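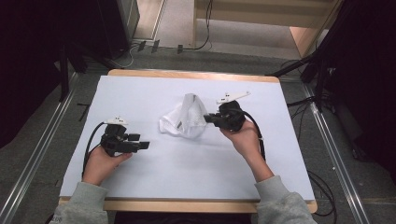

Two hands, two grippers and a lot of laundry

Moltinov sells its hand-held gripper set in pairs, and the pair is the point. Plenty of small labs and workshops can already record a person doing a job with one gripper. Folding a cloth takes both hands, and until recently that meant building the second unit yourself or paying for a full teleoperation rig with two arms.

The kit arrives in one hard case. Inside are the left and right grippers, their cables, a set of marker pieces and a printed setup card. The price is $929 before tax, and the recording software is licensed separately at $60 a month after a trial period. You hold the grippers, do the task, and the software stores where each one went and how far its fingers were open. Those recordings are then used to train an arm to do the same thing.

Beatriz Bettencourt runs a small automation consultancy called Cordeiro and bought the kit in December for a client in commercial linen. Her first week went mostly to the table. Bare timber gave her trouble with glare, so she covered it with a big sheet of pale paper and left it there.

"It's the cheapest part of the whole setup and I'd do it first next time," she says.

Cloth is a hard thing to start with. A box has the same shape each time you reach for it. A piece of thin fabric bunches up, and the corner you want is often underneath. The Moltinov fingers are short and black, and they close with a trigger that has a fairly light pull. Pinching a single layer is possible, though it takes practice. Picking up two layers by mistake is common on the first day and less so by the third.

Weight is reasonable for short sessions. After an hour I wanted a break, mainly in the wrists. The body is boxy and sits well forward of the hand, so you are always holding up a bit more than you expect. Bettencourt's operators work in 20-minute blocks and swap.

The cables are my main complaint. Each gripper trails one from the back, and when your hands cross in the middle of a fold the cables cross too. They are long enough to reach the floor with slack to spare, but you learn to keep an elbow out of the way. Moltinov says a wireless version is being looked at and won't give a date.

Tracking was better than I expected. The white marker pieces clip on firmly and stayed put through several knocks against the table rim. I lost tracking when I leaned too far over the work and blocked a marker with my own shoulder. The software flags this with a tone, and you can discard the take and go again without setting the session up from scratch.

Rui Barros, who does the training side at Cordeiro, used 580 recorded folds for the first model. He threw out roughly a tenth of what was collected, mostly for hesitation.

"If the person stops to think, the robot learns to stop there as well," he says. "I'd sooner have fewer takes at an even speed."

The obvious competitor is Zarkton's single gripper, which is lighter and has a nicer trigger. Two of them cost more than the Moltinov pair, and the software treats them as separate devices, so you have to line up the recordings afterwards. Eltine rents a complete two-arm station by the month, with a technician for the install. For a company with one task to automate and no one on staff to look after equipment, that may be the more sensible cheque to write.

Support from Moltinov is by email. I sent two questions and had a reply to both by the next morning. The setup card skips the calibration step entirely, so download the longer manual before you begin. Spare fingertips are sold in sets of four, and the stock ones were showing some wear at the edges by the time I packed the case up to send it back.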